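Moltholm Reads - FAQ
Updated April 11, 2026

Quick answers about the history book review pages. Put together in a hurry between deadlines, so if something's missing, write in.

What is this?

Book reviews. History mostly, nonfiction, American and some Korean in translation. Two new reviews a week when things go well. One when they don't.

Who writes them?

Ga-eun Pyo writes most of them and edits the rest. The others are regular contributors, names at the top of each review. No anonymous reviews, ever.

How many reviews are on the site?

1,093 as of this update. That includes the old ones from the Wanley newsletter, which got folded in when the newsletter stopped. Some of those are very short. A paragraph, a verdict, done. Left as they were.

Do you take review copies?

Yes. Print or digital, print preferred. Finished copies or bound galleys both fine. Mailing address is on the contact page. Please don't send things that need a signature, they go back to the depot and stay there.

If I send a book, will it be reviewed?

Maybe. More than 80 books come in during a slow month. Do the math. Sending one is not a promise from our side and a follow-up email won't move it up the pile. A second follow-up definately won't.

Do publishers see reviews before they run?

No. They get a link the morning it goes up, same as subscribers. If a fact is wrong, tell us and it gets fixed with a note at the bottom. If you just don't like the review, that's fine too, but it stays.

Do you review self-published books?

Yes, if there are notes. Footnotes, endnotes, don't care which. A local history with a decent source list has as good a shot as anything from a big house. One of last year's best was a self-published account of a cannery strike, stapled practically, and the author had been through every page of the county court records.

What about historical fiction?

Not here. Novels went out of scope when Gredex (our sister page) started up. Send them there. Exception: a novel that comes up inside a review of a nonfiction book, obviously.

Why are there no star ratings?

We had them for a while, 5 stars, half stars allowed. Everything ended up with three and a half. Readers argued over the half. Took them off in September and haven't missed them. Read the last paragraph if you want the verdict, it's usually in there.

Do you review books about violent or painful events?

Often. Massacres, lynchings, forced removals, prison camps. Reviews say so near the top so you can decide whether to keep reading. We try not to quote the worst passages just to show they exist. Survivors and descendants sometimes write in after one of these and those letters get answered first.

How do you deal with disputed history?

Reviewer says what the author claims, what it rests on, and where other historians part ways. If the evidence is one newspaper story printed the next day, we say it's one newspaper story. Reviewers are not asked to settle it. Some try anyway.

A reviewer knows the author. Is that allowed?

Depends. Friends, no. Former students, no. Sat on a panel together once - fine, but it has to be stated in the review. Small field, people run into each other.

Can I write for you?

Send two samples, published or not, and a line on what you read. Under a thousand words each please. Pay is a flat fee, same for everyone, sent the month after the review runs. No pitches for your own book or your spouse's.

How long is a review?

Usually 700 to 900 words. Longer if it covers a couple of books together. Reviewers always want longer.

Can I quote a review on a jacket or in an ad?

Yes, up to two sentences, with the site name and the reviewer's name. Don't trim it so it says something else. Yes this has happend. Anything more than two sentences, ask.

Can I use reviews in class?

Go ahead. Print them, hand them out, link them. No need to ask. If you're putting them in a course pack that's sold, then ask.

What is the Tzanetos list?

The running list of out-of-print titles we think should be back in print. Named after the secondhand shop where a lot of them were found. Readers can nominate. Say why, and say which edition you read. It gets cleaned up twice a year, and anything that's been reissued moves to the bottom with the new publisher.

The search doesn't find a review I know is there.

Try the author's last name alone. Titles with a colon confuse it, everything after the colon gets dropped. And the older Wanley pieces are tagged by year only, so subject search skips right past them. Retagging is going on, slowly.

Do you sell the books?

No. No affiliate links either. Try your library, or ask a local shop to order it.

How do I stop the emails?

Link at the bottom of every one. If it doesn't work, reply with "stop" and it'll be done by hand. Same inbox for corrections - put the title of the review in the subject line or it gets lost.

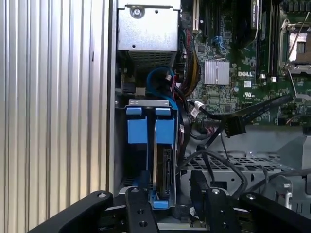 Letters for publication go there too. Keep them under 300 words, sign them with a real name and say which town you're writing from. We cut for length, and you'll see the cut version before it goes up.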